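Teaching by demonstration: questions we get

Ridard runs the teaching bench for the Estine sorting project. Visitors, new operators and the people who pay for it tend to ask the same things. The answers are ours, and they are less cheerful than the brochures.

What does "showing a robot a task" mean?

A person makes the arm do the job, either by pushing it along by hand or by steering it from a control unit. The joint positions and the camera views are recorded together. Software is then trained to produce similar movements when it sees a similar table.

So the robot understands the job?

We wouldn't say that. It copies well inside the range of what it was shown. Ask for something outside that range and it will often do something confident and wrong.

How many demonstrations does it take?

The first task on the Estine list was advertised to us as needing 10. We had 199 on disk before we were willing to let anyone outside the team watch it, and we threw out a good share of those for sloppy starts and long pauses.

Why bowls and small objects?

They are cheap, they don't break, and they come in enough colors and sizes to make the choice of target matter. They are also easier than most real work, so please don't read a good bowl result as proof that the arm can clear your kitchen.

The closest call for the operator is usually the moment the tip meets the object. A boat shape with pointed ends is a fair test of that, and so is a table with several bowls close by.
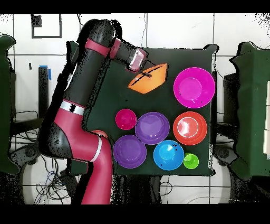 Is guiding by hand better than remote control?

Hand guiding is quicker to learn and gives you a feel for the weight of the arm. Remote control keeps your hands and sleeves out of the camera view, which helps training later. We use remote control for anything we plan to keep.

Can anyone operate it?

Most people can move the arm after some 2 hours of practice. Moving it well is another matter. Tired operators teach tired habits, and the Lai training software has no way of telling a habit from a method.

What happens if I make a mistake in a recording?

Mark it and carry on. A clumsy approach followed by a clean correction can be worth keeping – a bump that you pretend didn't happen is not.

Does a good success rate mean it is ready?

Ask who set up the table, and whether the same person picked the starting positions for the demonstrations. We now have 2 people do those jobs separately. Our scores dropped when we started, and we trust them more.

Will you share the recordings?

The Tretutetti set is due for release in June, failed attempts included. Earlier recordings will stay with us, as the labels are too patchy to be of use to anyone else.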